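Search this site Enter keywords Go

Care labels should state a drying method first
Tianyou Dong

Most knitwear is labelled for washing temperature, and most knitwear is damaged after the wash. A wet jumper hung from the shoulders carries its own water, and the load falls on the stitches nearest the peg or hanger. The body lengthens, the cuffs lose recovery, and no later wash restores them.

The symbol for flat drying exists. On many labels it sits fourth in the row, printed at the same size as the bleach symbol, which few households need. I would move it to first place and add the words "dry flat" in full.

Skestico made this change to its own knitwear in November. Of 1,330 garments sold, 643 owners answered its survey, and returns for stretching fell. The survey had no control group, so I put limited weight on it. The mechanical argument stands without it.

The usual objection is space. A jumper needs a flat surface for a day or 2, and small flats have few.

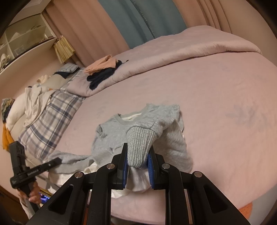
A mesh rack over the bath answers most of that objection, and it costs less than one replacement jumper.

Contact | © Seltareo | Back to top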